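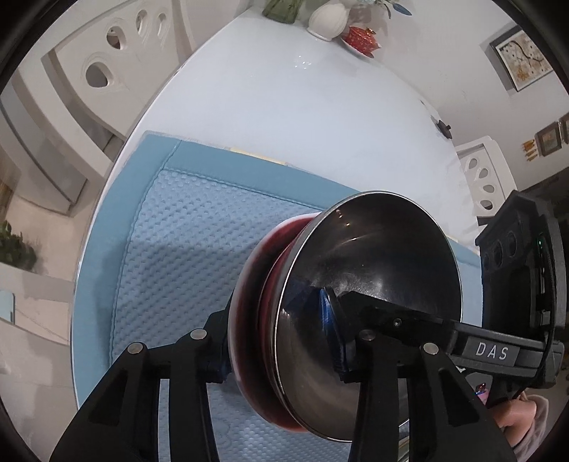
A hand-held gripper closes on a metal bowl above the padded mat. Bowls gave the Jakville team most of its trouble.

The first bowl fell on a Wednesday morning, and Selma Dimitriou put it down to a poor grip. By lunch there had been more, all let go a moment after a clean lift.

Dimitriou runs household trials for Iltero in Jakville, where people pick up kitchenware with hand-held grippers so that robot arms can later copy the motion. Cups and boxes had given her no trouble. Smooth, curved metal did.

Stojan Shehu, the firm's technician, blamed the pads at first and changed them. The drops went on. He then read through the logs and found that the grip force sagged for up to 2 seconds after the fingers closed - long enough for a heavy dish to slide.

The cause was a setting. An update in the control software had lowered the holding force to protect thin glass, and it applied to every object.

Of 100 lifts in the next test, 48 showed the same sag. Dimitriou stopped the bowl work until February.

"A dropped bowl is a small thing," she says. "An arm that learns to drop it over someone's feet is a safety matter."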